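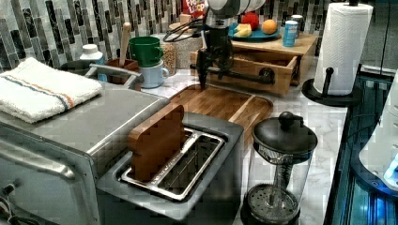
Page last changed: June

Products > Teaching equipment > Sang hand-guiding kit

By the Steleck product desk

The Sang kit lets you teach a robot arm a household task without writing code. You either take hold of the arm and move it through the job, or drive it from the Prunmont remote handset. Both methods record to the same file, and you can switch between them part way through a task.

Kitchen work is what most buyers start with. A counter set up with a toaster, a wooden slice of toast, a chopping board and a drawer gives plenty to practise: lifting the toast out, laying it on the board, pushing the drawer shut. Toy food is easier on the gripper than the real thing and keeps its shape between runs.

Allow 20 demonstrations for a simple pick and place. Drawers and lids need more. Vary where things stand a little each time - an arm taught with the board always in one spot will struggle when it moves.

In the box: handset, wrist grip, foot pedal, 3 m cable and a printed guide. The pedal starts and stops recording, so both hands stay free. The arm and gripper are sold separately.

Hand guiding suits slow, close work. Use the handset for anything near glass or hot surfaces.

Order code 348. Sent from our Cesulside warehouse within nine working days. Spare pedals and cables are listed under Parts.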